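Skolinel Newsletter

Small Electronics Assembly: Workbench Sessions Resume in January

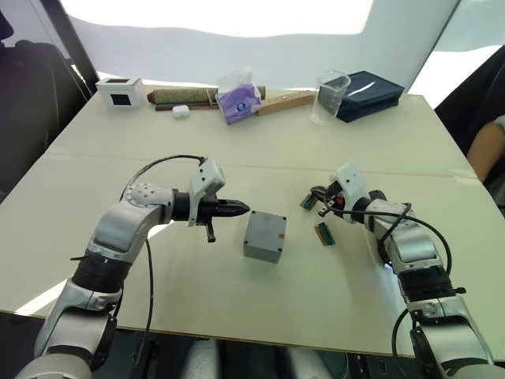 The Skolinel workshop program will resume its bench sessions on enclosure assembly in January. The sessions are open to all registered members and cover the handling of circuit boards, the fitting of connectors, and the closing of plastic housings with corner screws. Each session lasts 60 minutes and is limited to 5 participants.

Members are asked to review the following points before attending.

Circuit boards should be held by their edges and set down on a clean, dry surface. Boards and connectors are to be laid out beside the enclosure before work begins, in the order in which they will be fitted. Screws should be started by hand at all corners and tightened only when the lid sits level. Stickers on a housing must not be removed - they are used to match each unit with its work sheet.

Personal items may be kept at the far side of the bench, provided the working area at the center remains clear. Glassware must be empty while electrical parts are in use.

Parts for the January sessions have been supplied by Tanoli and Brillulik. Members who wish to keep a finished unit may do so after inspection.

Registration is handled by Cinzia Tedesco, Program Coordinator, at extension 866. Requests received after 02/12/2023 will be placed on the waiting list.

This site uses cookies to improve your experience. Accept | Manage settings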